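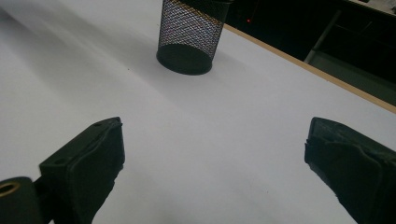

Attachment 1: tabletop after second wipe, mesh cup back in place

Ticket 646
Subject: Faint smudges on white top, and mesh cup marking the surface
Product: Sernach desk, matte white top with tan wooden edge
Location: Kundcombe reading room, desk 6
Status: Resolved, watching

Original report
Hi! First off, we love these desks. The white top brightens up the whole corner and people head straight for it when we open. The trouble is that desk 6 has started to look tired. There are faint smudges that come back every time we clean, plus tiny dark specks, and there was a gray ring under the black wire-mesh cup where we keep the pens. I wiped everything down twice this morning and the ring is lighter, but you can still find the smudges and a few of the specks in the attachment. Is the finish wearing off, or are we cleaning it wrong?

Reply from Kondik support
Thanks for writing in, and thanks for the photo! Good news first: nothing in it looks like wear to us. When a matte finish goes, you usually get shiny patches where forearms rest, and we don't see any. The wide gray band at the upper left is a shadow, so you can leave that one alone.

A few questions:
What are you cleaning with?
Do the specks move if you push them with a fingernail?
Is there any felt or rubber under the cup?

Customer
Ha, I did scrub at the shadow for a while. We use the lemon spray from the supply closet and paper towels. Some specks move, some don't. Nothing under the cup at all, it's the bare black rim sitting on the desk. I turned it over and there was pencil dust packed all along the rim. So much of it!

Kondik support
Great find, that would do it. Graphite collects in the rim, the cup gets nudged every time someone grabs a pen, and you end up with a gray ring. The spray is probably behind the smudges, as many of them leave a thin film that holds on to dust. Please try this:

1. Empty the cup and wash it in warm soapy water. An old toothbrush gets into the mesh nicely. Let it dry upside down overnight.
2. Wipe the top with a damp cloth and one drop of dish soap. Light pressure, straight strokes.
3. Go over it again with plain water, then dry it with a clean towel. Keep the wet cloth off the wooden edge.
4. For the specks that won't move, lay a warm damp cloth over them for 5 minutes, then use a soft white eraser.
5. Stick felt dots under the cup rim.

Customer, next day, 4:15 p.m.
Wow. The water from the cup came out nearly black! Steps 2 and 3 took off almost all the smudges, and the top has that soft, even look again. The eraser worked on every speck except one near the front, which I think is a dot of ink. I'm so pleased that I did the other desks too. We had no felt dots, so I cut a strip of felt from the craft box and glued it on. It slides without a sound now, which people noticed right away.

Kondik support
Love the felt strip, and that's a fine substitute. For the ink dot, put a little rubbing alcohol on a cotton swab and dab it. Test it on the underside of the top first. If the dot stays after two tries, leave it be and we can send a touch-up sheet, part 164.

Customer
Dot is gone on the first try. I've taped your steps inside the closet door under a sign that says NO LEMON SPRAY, and the Kazlauskienė branch wants a copy for their desks as well. You can close this one. Thank you!

Kondik support
Closing now. The ticket reopens if you reply to it, so write back if the ring shows up again.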